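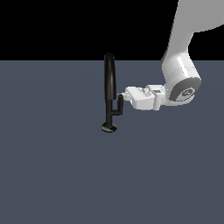

Faucet task, sim, fingers against the lever post.

March, notebook 8, faucet task

Spent the morning on the tap again. Wojcik want a yes or no from us on whether an arm can do the wipe-down sinks in their shop kitchens, and before anyone buys hardware I'd like to see one turn a lever in simulation without a person nudging the goal pose. So far I'm leaning no.

Setup is the same as last entry. One single-lever faucet, black, on a bare floor. No sink, no wall, no counter, no soap bottle in the way. Physics step unchanged, friction on the lever at the Reseo defaults. Seed 2523 for anything I want to replay, random for the rest.

Started the batch at 9:15 (log folder is 915, don't rename it, the plot script looks for that). 40 episodes. Counted as a success if the lever passes the angle threshold before timeout. The success number looks fine on the dashboard and I don't trust it. The threshold is generous, and the check reads the joint angle and nothing else. An arm that knocks the lever with its knuckles on the way past scores the same as one that takes hold of it and turns it. Try that second style on a real tap with a stiff cartridge and tell me how it goes.

Things to look at in the replays, mostly for me:
– where the fingers first touch the post, side or top
– whether the lever stays put once the arm backs off
– sideways force on the base. Ours is fixed to the floor so it can't tip, and a cheap tap with a loose nut would
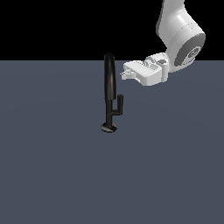 The approach height bothers me more than the contact. The policy likes to bring the hand in up by the spout and then drop to the lever, and with a gooseneck like this one there isn't much room to be sloppy. If the spout were swung over toward the handle I'd expect a collision. Spout angle is not randomized at all right now. Neither is lever height. Tomley's demo had the same hole in it and they called it "kitchen ready", so I'd like us to be a bit more careful with our wording.

Also, no water. We keep saying "turn on the faucet" in the writeup when what we have is "rotate a hinge". A person at a sink sets flow and temperature by feel and stops when it's right. Nothing in our reward knows about either one. Please change the wording in the draft before it goes to Wojcik.

To do:
Randomize spout angle and lever height, rerun with 2523 first.
Add a hold condition to the success check.
Log peak force on the base joint.
Ask Limarari if they'll share their lever stiffness measurements, the real ones.

Left the rerun queued. Cleaned the actual lab sink by hand while it compiled.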